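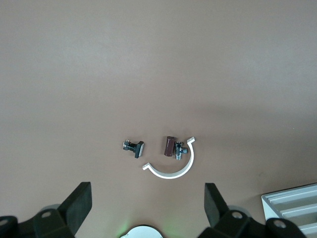

Florin Stoica wrote in after the last issue to say that sorting small hardware is a waste of an evening, and that anyone with sense buys a new fitting for a few dollars and throws the odd ones out. Paraschiva Matei answered him on the members' page the same day. She had bought the same chrome tee three times in one year, she said, each time with the other two somewhere in the house.

We are with Paraschiva on this, and the June sorting night at the Balville workshop will go ahead as planned. Bring whatever is in the bottom of your toolbox. Last time the Hornero Street group came with coffee cans and bread bags full of parts, and most of it found a proper place by closing time.

A few notes for those coming.

Tip out a small amount at a time. Four or five pieces on a bare table are easy to tell apart. A whole can of them is not, and the small ones roll under the big ones. Plain tabletops work better than newspaper, where dark parts get lost against the print.

Plumbing goes at the long bench by the sink. Put tees, elbows and valves together first and worry about size later. Raluca Costache will have the thread gauges and a set of known fittings to try things against. Please don't force a fitting onto another to see if it matches – chrome plated threads chip, and then the part is no good to anyone. A tee and an angle valve can look alike at a glance when there is no handle on, so check inside before you drop it in a bin. Half-inch and three-eighths have separate bins this time. Last year they shared one and it took Raluca most of a Saturday to undo.

Clamps and straps get their own tray. The half-round kind with a tab at each end are often thrown in with curtain hardware, and we found 22 of them there at the last count. If you have a strap with no mate and no screws, bring it anyway. A single half ring screwed to a joist will hold a pipe well enough, and we always run short of white ones.

Electrical goes on the table near the door, and it stays there. Push buttons, switches, sockets and anything with metal terminals should be kept away from the wet end of the room. Ionuț Bogdan will test the ones that look sound with a meter. Anything with a cracked cap or a loose terminal goes in the scrap box. We don't give out used switches for house wiring, only for bench projects and low-voltage work, and that rule has not changed.

Sleeves, spacers and short bits of tube are the hard ones. They come in every color and hardly ever with a mark on them. Measure the inside and the outside, write both on a piece of masking tape, and stick it on. If you have no idea what it came off, it goes in the drawer marked Unknown. That drawer held 73 pieces in the spring. Seven have since been claimed, one of them by Florin Ene, who had been looking for a spacer for his Ruvdale lamp all winter.

Doors open at six and we would like the tables clear by nine. Small lidded jars are wanted, with labels soaked off if you can manage it. We have 20 and could use twice that. Egg cartons are no longer needed, thank you.

The parts drawers from the Nowakowski sale are now up on the back wall. The top two rows stick a little. Pull straight and hold the one below.

Florin Stoica says he may come along to see what the fuss is about. He has been asked to bring his toolbox.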